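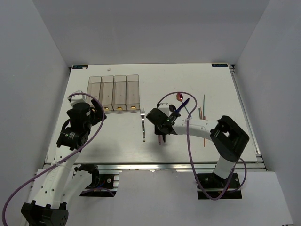 Chapter 4
Sorting and Storing Cutlery

Every kitchen has a place where the forks live, and if you've ever cooked in someone else's home you'll know how long it can take to find it! In this chapter we slow down and look at a job most of us learned before we started school, and one that is well worth learning again properly (your future workmates in a busy café will be grateful, believe me).

When Zuzana Hubáček ran the lunch service at Gourlay, she kept her cutlery upright in tall, open-topped bins, one kind to a bin, and she could tell from across the room when the forks were getting low. Flat trays have their fans too, and we'll come to Cameron Swanson's very tidy drawers on page 103.

By the end of the chapter you should be able to choose between bins and trays for a given kitchen, lay out a sorting area with the pieces all facing the same way, and judge how much cutlery a small dining room needs for one sitting.

Before you read on, open the cutlery drawer at home and spend 15 minutes sketching how it's organized. Bring your sketch to class on Monday.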